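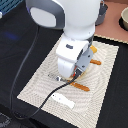 Cross country at Grornero, and why I'm doing the whole winter next year

I ran my first full cross country race since school last month and I've been meaning to write it up ever since. I have run on roads for most of my adult life and on trails for a few years, and I had always treated cross country as something for club runners with spikes and a rivalry to settle. I was partly right about the spikes.

The race was the second-last round of our winter league, held at Grornero, a grazing property about an hour and a half inland from me. The men's and women's open fields ran together over four laps of a course a bit over two kilometres long. There were 575 finishers across all the age groups on the day, counting the kids, and my race was the last one on the program.

I drove up in the morning with the heater on and got there well before I needed to. Parking was in a paddock behind the shearing shed. It had rained for most of the week and a tractor was already sitting by the gate, which I took as a warning. I parked facing downhill.

The course

I walked one lap beforehand, something I'd recommend to anyone. The start is a wide straight of mown grass, maybe 300 metres, and then it funnels through a farm gate. If you're back in the pack at the gate you will be walking for a few seconds, and I was.

After the gate there's a long left-hand bend beside a dam, flat but soft. Then a fence line, then a creek crossing. The creek was knee deep in the middle and had a rope across it that I didn't see anyone use. On the other side you climb. It isn't a long hill but it comes in two parts, and the second part is steeper and was churned up by the junior races before we got to it. From the top you run down through a stand of gums where the footing is all bark and roots, and then there's a tight right-hander back onto the start straight.

I learned more from that one lap of walking than from anything I'd read beforehand. The inside line at the dam looked shorter and was much wetter. The best place to get out of the creek was well to the left, where there was gravel. I used both of those things on every lap and passed people each time.

Shoes

I spent too long deciding on shoes so I'll put down what I found.

I own a pair of Zumon trail shoes that I've used for two winters. They have a decent lug and drain well enough, and I'd planned to wear those. A few weeks before the race I bought a pair of Grarkik spikes second-hand from a bloke at the club who had gone up half a size. I did three sessions in them on the oval near home and got sore calves from every one.

On the day I went with the spikes, using the longer pins. I think it was the right call for the hill and the wrong call for the gum section, where the pins kept picking up bark. By the third lap I had a fair collection of it under my left foot. A firmer course would have suited the Zumons, and if you only want to own one pair of shoes I'd still say buy the trail shoes. Most of the field around me was wearing something like that and they were getting up the hill as well as I was.

Whatever you wear, do a double knot and tuck the loops under. There were two shoes on the bank at the creek when I came through on the second lap.

The race itself

I went out too hard, as everyone had told me I would. The start straight is so wide and the grass is so good that you don't notice how quickly you're moving until you get to the gate and have to stop. My watch had the first kilometre at close to my road five kilometre pace, which is a silly way to begin something that takes more than twice as long.

The first time up the hill was fine. The second time was where I paid for the start. I went from running to a sort of shuffle on the steep part and four or five people came past me in a bunch, none of them looking very troubled. I let them go and concentrated on the downhill.

I'm better at going down than up, and it took me until the third lap to work out that I should be planning around that. I eased off before the top of the climb, so that I had something left when it tipped over, and then I ran the gum section as hard as I dared. I made up most of the places I'd lost. It felt slower but the lap was only 17 seconds behind my second one, and I was in a much better state at the end of it.

The last lap I don't remember all that well. I know I fell in the creek, going down on one hand and getting wet up to the chest. I know that a woman in a green singlet and I swapped places at least three times between the creek and the trees, and that she got me on the straight by a couple of metres. We shook hands and then both went and leaned on the same fence.

I finished somewhere in the middle of the open field. I was after the middle, so I'm happy with that.

How it differs from the road

The biggest change for me was not looking at the watch. I glanced at it in the first kilometre and once on the hill, and after that there was no point. The pace on any given stretch told me nothing. What mattered was whether the person in front was getting closer. On the road I run against a number, and I often don't notice who is near me until the results come out. In this race I could tell you the shoes and socks of everyone I was near for the last two laps.

It's also much more tiring in places that running doesn't normally tire me. My hips and the muscles down the outside of my shins were sore for days. My lungs recovered quickly. I put that down to the soft ground and all the sideways steps, and I've added some single-leg work at home to see if it helps.

The other thing is that the slow bits don't matter as much as you fear. I had been worried about the creek and the gate and I probably lost less than a minute to both over the entire race. I lost far more by starting too fast.

Training for it

I didn't do much that was specific. My weeks in the lead-up looked like this, more or less: one session of hill repeats on grass, one longer run on trails, one steady run on the road from home, and parkrun if I felt like it. The hill repeats were the most useful by a long way. I did them on the slope behind the reservoir, which is about the same length as the Grornero climb, and I made myself keep running for a minute over the top each time before turning around.

Next time I'd do at least some of those in spikes, and I'd do them when it's wet. I had a habit of putting the hill session off if it rained and that was exactly backwards.

I'd also practise starting. It sounds a bit much, but a few hard efforts of a minute followed straight away by steady running would have given me a better idea of what that feels like.

Food and the rest of it

There was a barbecue and an urn, and a table of slices that had mostly gone by the time the open race finished. If you're in the last race, buy your slice early and leave it in the car. Bring two towels, a bin bag for your shoes, and a complete change of clothes including socks. I forgot the spare socks and drove home in bare feet.

The tractor did get used, though not for me.

What's next

The final round of the league was at Havlíček Reserve and I missed it for work, so I ended up with one race out of the whole series. You need four to be ranked. There were 863 people registered for the season and it's a good mix, from kids who've barely started school through to runners in their eighties. The entry for a full season costs less than I paid for one city half marathon last year, and that one didn't have a creek in it.

I've put the opening round in the calendar for next winter and I plan to do all of them if my calves allow it. Over summer I'll go back to the road and try to get my ten kilometre time down, with the grass hills kept in once a week. The Grarkiks have been washed, dried with newspaper and put away with the pins out, because I'm told they rust in if you leave them. I've ordered a new set of the shorter ones for the drier rounds.

If anyone reading has run the Havlíček course, I'd like to know how muddy it gets along the bottom section, and whether trail shoes are enough for it.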